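Questions come in faster than we can answer them one by one, so most of the good ones have ended up on this page. It covers the Birkden trams: what runs where, how to spot the newer cars, and how to get the most out of a day on the line. Corrections are welcome!

## The fleet

**What types of tram run in Birkden now?**

Two. The older cars are the Nolte sets, which opened the line and are still out in service most days. The newer ones are the Zondeck low-floor cars, and they now cover nearly all of the base service on the Dravville route. Both types are worth riding, and if you only have time for one of each, try to catch the Nolte first, as they tend to go back to the depot after the morning peak.

**How many Zondecks are there?**

The order was for 12, and all of them have carried passengers. You won't see the whole class out on the same day, because a couple are always in for exams or tire turning.

**How do I tell them apart from a distance?**

Look at the roof line. A Nolte has a flat roof with the pantograph right over the middle section. A Zondeck has equipment boxes along most of its length, with a fairing that slopes down at each end. After dark it's even easier -- the Noltes have an amber destination display and the Zondecks have white.

**Where is the fleet number?**

On a Zondeck it's above the front window and again inside, over the cab door. On a Nolte it's low on the front corner, where it gets covered in road dirt every winter. If you can't read it from the platform, hop on and check the plate above the first set of doors.

**Is car 5 ever coming back?**

We hope so! Car 5 is the Nolte that was stored at the back of the depot with a cracked bolster. It got new truck frames over the spring and has been moved under its own power inside the yard. It still needs mileage on the main line without passengers before it can go back on the roster. As soon as it carries a fare, it goes on the sightings list.

## Riding the line

**Which seat has the best view?**

On a Zondeck, the single seat directly behind the cab on the left. The partition is clear glass to about waist height, so you get the whole climb up from the river bridge and the tight curve into Market Place. On a Nolte, go for the rear. The back cab blind is usually up, and the view down the hill toward Birkden is a real treat.

**Do both types go all the way to Dravville?**

They do now. For a long time the Noltes turned back at the hospital loop because of the platform gap at the outer stops. The platforms were rebuilt, the restriction went, and seeing a Nolte at the Dravville terminus is still a bit of a thrill for those of us who remember the years without.

**How long is the full trip?**

Roughly 40 minutes end to end, a little more when school lets out. The street section between the courthouse and the bus station is where the time goes.

**Can I bring a bike?**

Folding bikes any time, folded. Full-size bikes aren't carried on either type.

**Can I eat on board?**

Cold snacks and drinks with a lid are fine. Hot food isn't allowed. Both terminals have trash bins on the platform, so please take your wrappers off with you.

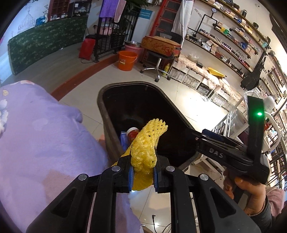 **Are there day tickets?**

Yes, and they're the way to go if you're chasing numbers. A day ticket pays for itself on the third ride and is good on the connecting buses too. Buy it from the platform machine, as operators don't sell them.

## Photos and sightings

**Am I allowed to take pictures?**

From public platforms and sidewalks, yes. Turn off your flash, stay behind the yellow line, and leave your tripod at home at the busier stops. The operators are a friendly bunch and you'll often get a wave -- especially at the hospital loop, where they have a minute to spare.

**Where is the best spot?**

The river bridge on a June evening, no contest. Stand on the downstream side from 7 p.m. on and the light comes straight along the side of the cars heading for Dravville.

**How do I send in a sighting?**

Use the form on the sightings page. We need the fleet number, the time, and which way the car was going. Run numbers are a bonus. The list passed 1000 entries last summer, and plenty of those came from people who only rode the line once, so please don't be shy about sending in just one!

**I saw a Zondeck coupled to a Nolte. Is that normal?**

Lucky you! They can't run together in service, but the couplers do match with an adapter, so one can tow the other home. If you have the numbers and the direction, send them over, and a photo too if you got one.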